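Loofahs go on the table in Pornanwood

25 Feb 2022

The Terndale garden club's winter project finally made it indoors this week, and I went along to the back room at Pornanwood hall to see what all the fuss was about. If you missed the notice in the fall, the club gave over its long south bed to loofah gourds last year. The vines went up the old bean netting in May, sulked through a chilly June, then took off like mad and swallowed the fence. Picking started in September and ran right up to the first frost.

I'll admit I grew up thinking loofahs came out of the sea (so did half the people I talked to!). They're a gourd, a cousin of the cucumber, and what you scrub your back with is the skeleton left over once the skin and seeds are gone. The club ended up with 247 gourds, and 76 of those were good enough to cut up for bath sponges. The rest are going for pot scrubbers, seed, and a bag or two for the compost.

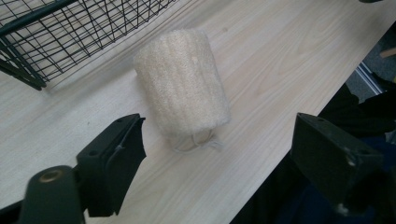 Sorting is the slow part, and it's what I was there to watch. The club wants short, chunky pieces that will stand up by themselves on the side of a tub, so anything that leans goes in with the scrubbers. The pale one by the wire basket stood up nicely, ridges and all, with its loop of white string trailing out on the table. It has a little dark speck in the fibers near the upper middle, and I heard a whole debate about whether specks matter. I say leave them in. It's a plant.

The string was another sticking point. Some folks wanted colored cord, and there was a pitch for wooden tags with the Terndale name on them, but tags cost money and white string was already in the cupboard. White string it is, at least for this batch. Somebody at the Alvarado craft store has offered ribbon for the holiday ones, so we'll see.

Prices got settled over coffee. Sponges will be $4 each, scrubbers will be whatever you feel like dropping in the jar, and the money goes toward new netting, which the club badly needs after what those vines did to the old stuff. The goal is $100 by the time the beds are dug over. I think they'll beat it easily. 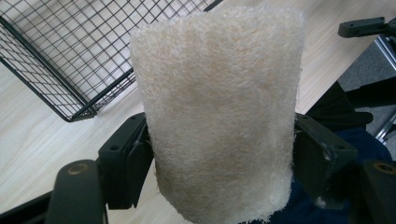
Texture turned out to be the thing people cared about most, and everybody had an opinion. I like mine scratchy, my sister can't stand them that way, and the club is planning to let buyers feel before they pay. Shaggy fibers like these, sticking out every which way, would be my pick, and the beige-tan patch across the middle wouldn't put me off one bit. A few members were in favor of bleaching everything to one even white, but that idea got voted down pretty fast – I was glad.

The first lot goes on sale at the Ferkham spring market, on the same stall as the seedlings. There will be seed packets too, with growing notes printed on the back, and the club says to start them indoors early because they need a long, warm season. Bring small bills if you can, and your own bag.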